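Flashlight Lending Sets: Progress Report for the Second Quarter
4 min read

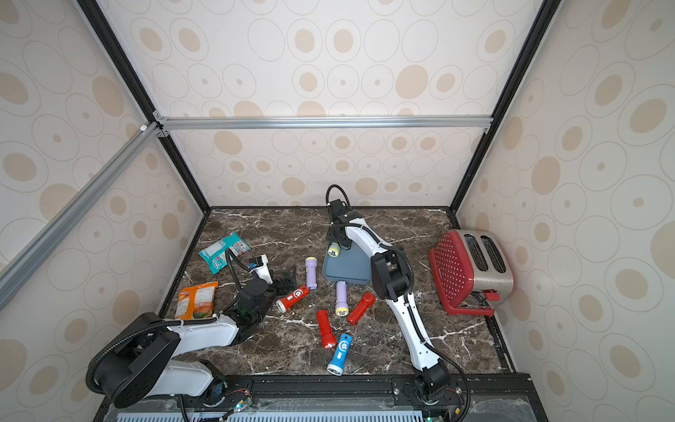 Grants / Household Preparedness

Prepared by Ilango Iyengar for Vimala Panicker, Rudivach Fund

Dear Ms. Panicker,

I am sending you the report for the second period of the flashlight lending project in Flulen. The first report ended in December with the purchase, so I begin from that point and I will not repeat the budget history.

Purchase and checking

We have received 81 small plastic flashlights from two suppliers. The colors are mixed, among them red, lavender and cream. In the application we wrote that all pieces would be of one color, but the mixed order was cheaper, and Fiifi Ankrah made the suggestion to use the color for sorting. I ask you to accept this small change. It does not affect the total amount.

Each flashlight is switched on, left on for 20 minutes and switched off again. Then the lens and the battery cover are looked at. In this period 3 pieces did not pass. Two had a weak switch and one had a cover that did not close. The supplier has agreed to replace them, and the replacements are expected before the next report.

Sorting and the trays

The sorting is done on the marble-patterned table, where the flashlights are first spread out and then go to the slate-blue tray. We had tried before with a deep box, but the pieces rolled over each other and it was difficult to see which ones were already checked. With a flat tray the work is more calm. Szabolcs Bárány has asked for a second tray of the same size, and I have put it in the request at the end.

One point needs still a decision. The light-colored models have a different battery size from the red ones. If they are put in the same set, the family must keep two kinds of batteries at home, and this is not practical. My proposal is that a set contains only one model, also when this makes the packing slower.

Lending

The lending started at the Lobo Street library desk and at the Aris building. The loans at the library are going well. At Aris the desk is open only until 4 in the afternoon, and working people come too late for it. Raghavendra Alva is speaking with the building office about one evening opening each week. I do not have the answer yet.

The instruction card was written again after comments from older borrowers. The letters are now bigger, and the drawing of the battery cover is on the front side. We have also removed the paragraph about storage in the car, which several persons misunderstood.

Delays

The labels came late from the printer and the first labels did not stay on the curved plastic. We have changed to a narrow label which goes around the handle. For this reason the packing of the remaining sets is moved to the next period. The cost of the second printing was paid from the reserve.

What we ask from the fund

1. Approval of the mixed colors.
2. Approval to buy one more flat tray and a box of spare batteries in both sizes.
3. A short extension for the packing of the last sets.

The receipts are in the attached folder, in the same order as in the budget table. The receipt for the second label printing is still missing and I will send it separately.

With kind regards,
Ilango Iyengar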